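Automation at Work, Unit 5: Two-Arm Cells in Kitchen and Service Jobs
Reading time: 5 minutes

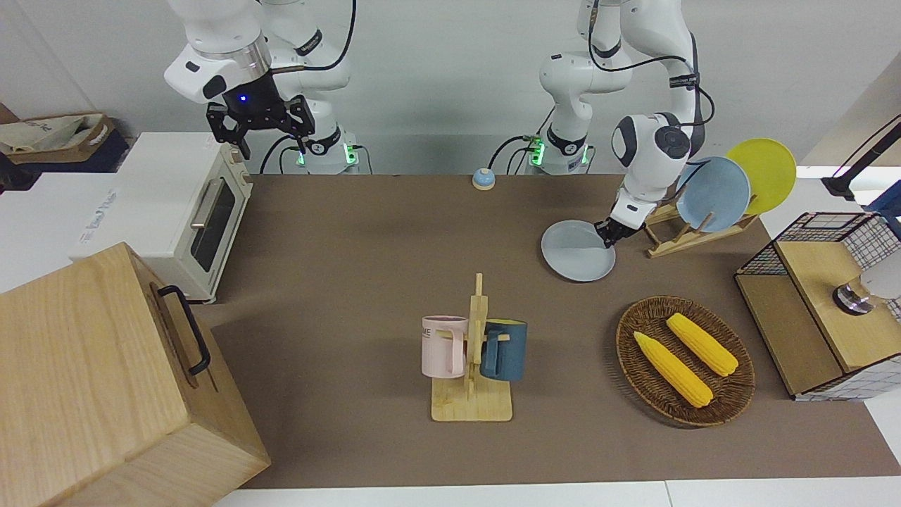
Unit 4 treated automation as a matter of replacing one machine with a faster one. Service kitchens do not fit that model. The work consists of many short handling tasks, most under a minute, done between other duties by the same few people. When a two-arm cell takes over some of these tasks, the jobs around it are divided up again. This unit covers how that division is made and how to record it.

5.1 Terms

Task: a piece of work with a clear start and end state, such as moving a plate out of a drying rack.
Job: the set of tasks assigned to one person on one shift.
Residual work: the tasks left to people after a cell is installed, including any that the cell creates.
Intervention: any action by a person that lets the cell continue or restart.

Students often count only the tasks removed. Residual work must be listed separately, on the same form, before any staffing figure is given.

5.2 Which tasks move first

Rigid items with a known shape come first. A plate can be held by a parallel gripper at the rim. A mug on a peg gives the gripper a fixed height and a limited number of ways to approach, although the handle must clear the peg before the mug can move sideways. Produce in a basket is harder: ears of corn differ in size and shift when a neighboring ear is lifted. Cloth items are usually left to staff for the first year.

Position matters as much as shape. A person who finds the rack moved a hand's width to the left adjusts without noticing. A cell may need a new scan or a corrected position. At many sites the main change staff report is that storage places become fixed, and that they can no longer put things down where it suits them.

5.3 Case: the Neltance canteen

Neltance runs a staff canteen serving 164 meals at lunch. A two-arm cell supplied by Flosia was installed in April to put away and set out tableware. Before installation, Karla Ayala and Fulgencio Ocampo shared this work with counter service. The log for the first 90 working days shows 2742 interventions. The supplier's proposal had listed none as a staff duty.

Ayala's job now includes opening checks, clearing stops and reporting damaged items. Ocampo moved to the counter full time. His lifting and reaching went down; his time standing in one place went up. Neither job title changed, and neither pay grade was reviewed. Amnuay Suksawat, the shift lead, was given responsibility for the cell but no scheduled hours for it.

Points to take from the case:

- Interventions were short but could not be planned, so they broke up other work.
- Skill in clearing stops was held by one person. On her days off the cell was left idle.
- Training covered the emergency stop and startup. It did not cover how to tell a bad grasp from a bad position.

5.4 Recording method

Use the Zepeda sheet. Enter one line per task, with the person or cell that does it before and after the change. Mark shared tasks S and write who starts and who finishes. Add interventions at the bottom with the mean time for each. Do not merge lines to save space; merged lines cannot be compared across sites.

5.5 Exercise

Complete a sheet for a break room or kitchen you know, assuming one two-arm cell at a fixed table. Name the storage places that would have to be fixed and the people affected. Bring it to the lab section led by Oi-ling Huang. Read the Bumidwood case before Unit 6.

Course notes by Tamer Sabbagh. Revised 2018-07-06.

Contact the course office | Copyright Tamer Sabbagh | Back to top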